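Tukden Dispatch Console, Set-up Guide
Section 4: Adding a driverless truck to your yard schedule

Read this section before you book a load. The sales brochure says a truck is ready in one step. We count seven, and the brochure skips the ones that cause trouble.

Before you start
You need the truck's pairing code, a Jorel gateway with firmware 719 or later, and a yard map drawn from your own survey. Don't trust a map the seller hands you until someone has walked it.

1. Park the truck in a marked bay and set the brake.
2. On the console, open Fleet, then Add Vehicle. Type in the pairing code.
3. Wait for the gateway light to turn solid. The console may say "Connected" sooner. Ignore it.
4. Load the yard map. Check every gate and dock number against the signs in the yard.
5. Under Limits, set the top road speed to 55 mph. The default is higher, and we have yet to see a good argument for it.
6. Pick a handover point where a human driver can take the wheel.
7. Run one empty trip to the handover point and back. Keep a trained person in the cab.

CAUTION: The "Self-Check Passed" message covers the software only. It says nothing about tires, brake lines, or the trailer hitch. Do your normal walkaround.

Note: Arrival times on the Dierckx freight screen are estimates. They leave out fuel stops and scale lines, so don't promise them to a customer.

Error codes
879: The map and the truck disagree about where a gate is. Fix the map. Clearing the code without fixing it will bring it back.
977: Lost link to the gateway. The truck should pull over by itself. Call the cab or send someone out to confirm that it did.

The Trerum fuel-saving mode is off by default. Leave it off until you have a month of your own fuel records to compare it with.

Section last revised 1/12/26.

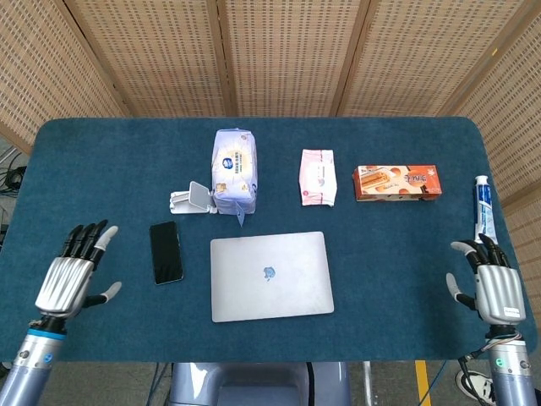
If you change the handover point later, repeat step 7 before the next loaded trip, even if the console tells you the old test still counts.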